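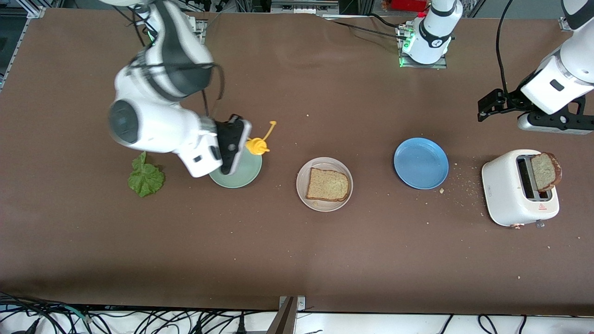
**Figure 4.** Bread and leaf items on the preparation table, with a two-slot toaster at the right.

## 3.2 Crumb loss and staling in sliced whole-grain bread

Whole-grain loaves lose moisture faster at the cut face than white loaves of the same weight, and the difference grows once the loaf has been opened. Bran particles interrupt the gluten network, so the crumb breaks along shorter paths when it is pressed or bent. The loss matters in home kitchens, where a loaf is opened many times before it is finished and is seldom stored under steady conditions.

We recruited 40 households in the Llanos district through a mailing sent in June. Each household received the same commercial-style loaf, baked to a fixed recipe at the Onport pilot bakery, and a short diary. Households were asked to store the loaf as they normally would and to return one slice per day in a sealed pouch. Slices were weighed on arrival, and a core was taken from the center of each for compression testing. Where a pouch arrived with a broken seal, the slice was weighed but left out of the firmness data.

Storage was grouped into 4 classes: original bag at room temperature, bread box, refrigerator, and freezer. Households that changed class during the trial were assigned to the class used on the first day. This rule was set before any slices were tested – a later check by Tremblay and Caron showed that it moved few households and did not change the order of the classes.

Firmness rose fastest in the refrigerator class, as expected from the known effect of low temperature on starch recrystallization. Bread-box slices lost more weight than refrigerated slices but remained softer at the core through the first half of the trial. Frozen slices were the closest to fresh bread, although their cut faces shed more crumb on handling. We attribute the extra shedding to ice growth in the outer layer, a point taken up again in Section 5.

Toasting complicates the comparison. Many diary entries recorded the slice as "fine for toast" on days when the measured firmness was well above the limit used in earlier work by our group. Heating above the melting range of the recrystallized starch reverses part of the firming, and a dry surface browns sooner. A household that mostly toasts its bread will therefore report a longer useful life than one that mostly makes cold sandwiches, even when the loaves are in the same condition.

To separate the two uses, each diary entry was coded by Shaikh and by Kowalchuk as toast, cold sandwich, or other. The coders agreed on 90 percent of entries, and the remaining entries were settled by Vakulenko. Entries that mentioned a moist filling, such as lettuce or tomato, were marked separately. Moist fillings soften the crumb at the contact surface within minutes and can hide early staling from the eater.

Discard was recorded by reason. Staling was the leading reason in the refrigerator class, and visible mold was the leading reason in the bread-box class. Heels were often discarded on the first day in every class and are excluded from the totals in Table 6.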